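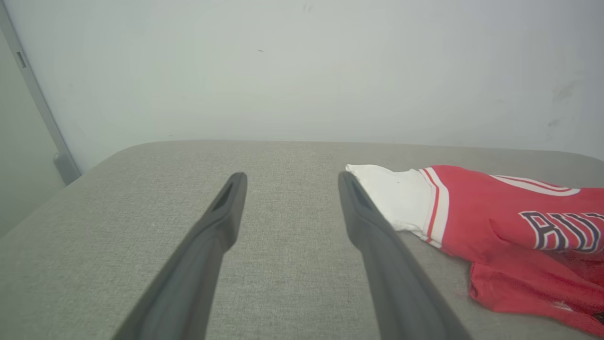

홈 | 일상 | 살림 | 먹은 것 | 방명록

분류: 살림 > 빨래랑 옷장

8월 빨래는 정말 끝이 없어요. 에어컨 켜고 앉아 있다가 현관만 나갔다 와도 티셔츠 하나가 나오고, 저녁에 쓰레기 버리러 내려갔다 오면 또 하나가 나오고. 식구가 많은 집도 아닌데 왜 세탁기는 매일 돌고 있는 걸까요. 그렇게 나온 빨래가 다 어디로 가느냐 하면, 소파로 갑니다. 옷장 아니고요 소파요.

우리 집 소파는 브롤스카(Brollska)에서 산 연회색 패브릭 소파인데, 처음 들일 때만 해도 여기 누워서 책도 읽고 낮잠도 자고 그러려고 샀거든요. 매장에서 앉아 보고는 모서리가 둥글둥글해서 좋다, 무릎 안 부딪히겠다, 남편이랑 그런 얘기까지 했는데. 지금은 빨래 개는 작업대예요. 높이가 딱 좋아요. 바닥에 앉아서 소파를 책상처럼 앞에 두고 개면 허리가 덜 아프더라고요. 침대에서 개는 분들도 많던데 저는 침대에서 개면 꼭 그대로 누워 버려서 안 돼요. 한번은 양말 더미 위에서 자고 일어났어요. 얼굴에 골지 자국이 났습니다.

아무튼 오늘은 농구 유니폼 얘기를 좀 하려고 해요. 며칠째 얘 때문에 씨름을 했거든요.

빨간색에 흰색 들어간 시카고 불스 스타일 유니폼이고요, 가슴에 남색 글씨가 큼직하게 박힌 그거예요. 남편이 대학생 때 동아리에서 입던 건데 아직도 여름만 되면 꺼내 입어요. 농구는 안 해요. 이거 입고 수박 먹어요. 제가 결혼하고 나서 버리자고 슬쩍 말을 꺼낸 적이 있는데 표정이 너무 슬퍼져서 그 뒤로는 말을 못 하고 있습니다. 뭐 저도 고등학교 때 체육복 바지를 아직 잠옷으로 입고 있으니까 할 말은 없죠.

근데 이 유니폼이 개기가 참 애매해요. 일반 티셔츠는 소매를 안으로 접고 반 접고 또 접으면 끝인데, 얘는 어깨는 좁고 아래는 넓고, 목이랑 겨드랑이는 푹 파여 있고, 거기다 흰 부분이랑 줄무늬 트림이 자꾸 삐져나와요. 잘 맞춰서 놨다 싶으면 흰 천이 옆으로 볼록 나와 있고, 밀어 넣으면 이번엔 목 부분이 뒤집어지고. 저는 성격이 급해서 두 번 해 보고 안 되면 그냥 뭉쳐 놓거든요. 그래서 늘 소파 한쪽에 빨간 덩어리가 하나 굴러다녀요. 남편은 그게 보관 상태인 줄 알고 거기서 집어 입고요.

그러다 얼마 전에 도서관에서 빌린 책이 후루카와 가나코(Kanako Furukawa)라는 분이 쓴 빨래 개는 책이었어요. 책 한 권이 통째로 빨래 개는 얘기예요! 처음엔 이걸 누가 읽나 했는데 제가 앉은자리에서 다 읽었어요. 이분은 옷을 갤 때 모양을 먼저 보지 말고 "네모가 될 자리"를 먼저 찾으라고 하더라고요. 옷마다 안 접어도 반듯한 데가 한 군데는 있으니까 거기에 나머지를 맞춰 가라고. 티셔츠면 보통 밑단이고, 원피스는 허리고요. 읽을 때는 끄덕끄덕했는데 막상 빨래 앞에 앉으니까 이게 무슨 소린가 싶어서 책을 다시 펴 놓고 했습니다. 물 묻은 손으로 넘기다가 도서관 책에 자국 낼 뻔했네요.

유니폼에 대 보니까 네모가 될 자리는 밑단이 맞아요. 아래쪽은 폭이 일정하거든요. 그래서 제가 요즘 하는 방법은요.

일단 소파에 유니폼을 앞면이 보이게 쫙 펴요. 손바닥으로 가운데서 바깥으로 쓸어 주면 웬만한 주름은 펴지고요, 다림질까지는 안 합니다. 예전에 글씨 위를 다렸다가 한쪽 모서리가 살짝 우는 바람에 그 뒤로는 다리미 근처에도 안 데려가요. 그다음에 양옆을 뒤로 넘겨서 밑단 폭의 절반쯤 되게 맞추고, 어깨랑 목 쪽의 흰 부분을 마지막까지 건드리지 말고 두는 게 중요해요. 저는 맨날 거기부터 정리하려고 해서 망했던 거였어요. 몸판을 먼저 반듯하게 만들어 놓고 나면 위쪽은 그냥 덮어서 안으로 넣으면 되더라고요. 옆선이 일자로 딱 떨어지면 그때 기분이 아주 좋습니다. 별것도 아닌데 혼자 "오" 했어요.

다 접고 나면 글씨가 앞으로 오게 세워서 서랍에 꽂아 둬요. 이건 책에 나온 건 아니고 제 취향. 남편이 찾을 때 서랍을 다 헤집어 놓는 걸 막으려고요. 빨간색이라 글씨가 안 보여도 바로 찾을 것 같은데 왜 맨날 못 찾는지는 모르겠어요. 냉장고에서 케첩도 못 찾는 사람이라 그러려니 합니다.

그런데 이렇게 잘 접어 놓으니까 이번엔 다른 게 눈에 들어오는 거예요. 뭉쳐 놓을 땐 몰랐는데.
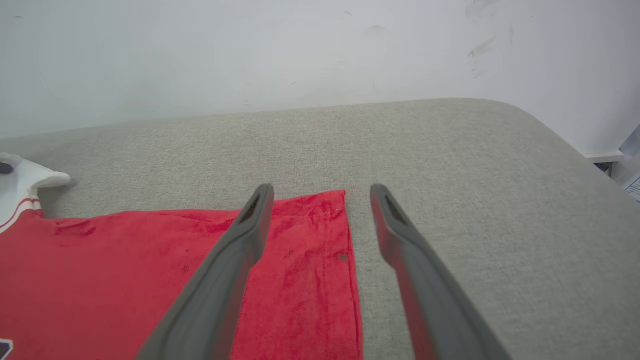

접은 가장자리 바로 옆에 작은 갈색 얼룩. 한번 보고 나니 자꾸 거기만 보여요.

빨래를 했는데 얼룩이 있으면 그 허탈함 아시죠. 널 때도 못 보고 걷을 때도 못 보고 꼭 다 접고 나서 보여요. 남편한테 이게 뭐냐고 물었더니 수박은 아니래요. 그럼 뭐냐니까 기억이 안 난대요. 제 추측으로는 떡볶이 아니면 간장이에요. 커피일 수도 있고요. 빨간 옷이라 빨간 국물은 안 보이는데 마르면서 갈색이 되는 게 문제인 것 같아요. 흰옷이면 차라리 바로 보여서 그날 바로 빼는데, 빨간 옷은 늘 한 박자 늦게 발견하게 되더라고요.

그래서 또 얼룩 얘기로 넘어갑니다. 글이 자꾸 길어지네요. 커피 한 잔 타 왔어요.

제가 쓰는 건 두 가지예요. 하나는 룰로우(Lulow)라는 액체 세제인데 평소 빨래는 다 이걸로 해요. 향이 거의 없어서 좋아요. 저는 향 센 세제를 쓰면 옷장 문 열 때마다 재채기를 해서 이거로 바꾸고 나서 살 것 같았어요. 단점은 뚜껑이에요. 뚜껑이 계량컵인데 안쪽 눈금이 너무 흐려서 안 보여요. 매직으로 제가 선을 그어 놨습니다.

또 하나는 포세나노(Fosenano) 얼룩 제거제. 이름이 무슨 화장품 같죠. 동네 마트에서 할인할 때 17퍼센트 싸게 사서 서랍에 넣어 놓고 까먹고 있다가 이번에 꺼냈어요. 뒷면에 눈에 안 띄는 곳에 먼저 시험해 보라고 적혀 있는데 저 이런 거 원래 잘 안 지키거든요? 근데 빨간색에 흰색이 붙어 있는 옷이니까 이번만은 겁이 나서 안쪽 솔기에다 먼저 발라 봤어요. 물 빠짐은 없었고요. 얼룩에 조금 짜서 3분 두었다가 안 쓰는 칫솔로 살살 두드렸어요. 문지르면 안 되고 두드려야 해요. 문지르면 그 자리만 보풀이 일어나서 얼룩보다 더 티가 나요. 제가 아끼던 베이지 니트를 그렇게 보냈습니다... 지금도 가끔 생각나요.

그러고 찬물에 헹구는데, 빨간색이랑 흰색이 같이 있는 옷은 무조건 찬물이에요. 옛날에 자취할 때 빨간 양말 하나를 흰 수건들이랑 60도에 돌려서 수건을 전부 분홍색으로 만든 적이 있어요. 엄마가 놀러 왔다가 수건 예쁜 거 샀네 하셔서 그냥 네 했어요. 그 수건 꽤 오래 썼어요. 하여튼 그 기억 때문에 이 유니폼은 따로 뒤집어서, 망에 넣어서, 찬물로만 돌립니다. 뒤집는 건 글씨 때문이고요. 남색 글씨 테두리에 흰 선이 둘러져 있는데 거기가 제일 먼저 상할 것 같아서 신경이 쓰여요. 이것까지 벗겨지면 남편이 진짜로 울지도 몰라요.

얼룩이 어떻게 됐는지는 다음에 쓸게요. 지금 베란다에 널려 있어서 저도 아직 몰라요. 젖어 있을 때는 빠진 것처럼 보이고 마르면 다시 나타나는 애들이 있어서 다 마를 때까지는 안 믿기로 했어요.

건조대 얘기도 잠깐. 접이식을 쓰다가 다리 하나가 휘어서 올여름에 사카이(Sakai) 거로 바꿨는데, 날개를 펴면 베란다 문이 안 열려요. 치수를 재고 샀어야 했는데 저는 눈대중으로 사는 사람이라. 지금은 한쪽 날개만 펴고 쓰고 있어요. 그래도 튼튼하긴 해요. 이불 커버를 척 걸쳐도 안 휘청거리고요. 전에 쓰던 건 청바지만 걸어도 한쪽으로 기울어서 꼭 빨래가 저한테 인사하는 것 같았는데.

유니폼은 옷걸이에 걸지 말고 건조대 봉에 반으로 걸치는 게 낫더라고요. 옷걸이에 걸면 어깨가 뾰족하게 튀어나와요. 남편이 그거 입으면 어깨에 뿔 난 사람 같아요. 그리고 햇볕 정면으로 드는 자리는 피하고요. 우리 집 베란다는 오후 2시쯤 해가 제일 세게 들어와서 그 전에 안쪽으로 옮겨 놓는데, 까먹는 날이 더 많긴 해요. 아주 부지런한 사람처럼 쓰고 있지만 그 정도는 아닙니다.

아 그리고 소파! 패브릭 소파에서 빨래 개는 분들, 다 마르지 않은 옷은 절대 올려놓지 마세요. 특히 진한 색 옷이요. 저는 아직 이염 사고는 없었는데 친구네는 남색 바지를 덜 마른 채로 아이보리 소파에 밤새 올려놨다가 커버를 새로 맞췄대요. 저도 그 얘기 듣고 나서는 개기 전에 손등으로 옷을 한 번씩 만져 봐요. 손바닥보다 손등이 더 잘 느껴져요. 허리 고무줄 부분이랑 목 부분이 제일 늦게 마르니까 거기를 만져 보면 돼요. 그리고 개기 전에 돌돌이로 소파를 한 번 밀어 주면 좋은데, 연회색이라 먼지가 안 보이니까 자꾸 건너뛰게 돼요. 근데 빨간 옷을 올려놓으면 하얀 먼지가 그대로 묻어 나오더라고요. 깨끗해 보여도 밀어야 하나 봐요.

책에 나온 것 중에 하나 더 해 보고 싶은 게 있는데, 빨래를 걷을 때 아예 개는 순서대로 걷는 거예요. 큰 것부터 걷어서 맨 밑에 깔고 양말이랑 속옷을 마지막에 올리면, 소파에 내려놨을 때 작은 것부터 먼저 개게 되니까 금방 줄어드는 기분이 난다고요. 후루카와 씨는 이걸 "산을 거꾸로 쌓는다"고 썼는데 표현이 귀여워서 따로 적어 뒀어요. 저는 지금까지 한 아름 안고 와서 소파에 와르르 쏟는 방식이었거든요. 그러다 꼭 양말 한 짝이 쿠션 틈으로 들어가요. 지난번엔 소파 쿠션을 들어냈더니 겨울 양말이 나왔어요. 짝은 이미 버렸는데.

남편 반응도 적어 둘게요. 서랍 열어 보더니 "어, 이거 새로 샀어?" 하더라고요. 아니 당신 거예요, 접기만 한 거예요. 그러더니 꺼내서 입고, 저녁에 벗어서, 소파 위에 그대로 뭉쳐 놨습니다. 접는 법을 알려 줄까 하다가 그냥 제가 다시 접었어요. 알려 주는 시간에 제가 접는 게 빨라서요. 이러면 평생 제가 접게 된다고 엄마가 그랬는데. 다음번에는 꼭 옆에 앉혀 놓고 같이 해 볼 거예요.

지금도 세탁기에서 다 됐다고 노래가 나오네요. 이번엔 수건이에요. 수건은 쉬우니까 드라마 틀어 놓고 갤게요. 혹시 농구 유니폼이나 민소매 옷 잘 개는 법 아시는 분 댓글 좀 남겨 주세요. 특히 목 부분이 자꾸 뒤집어지는 거요, 그건 책대로 해도 반은 실패예요.

태그: 빨래개기, 유니폼세탁, 얼룩빼기, 패브릭소파, 여름살림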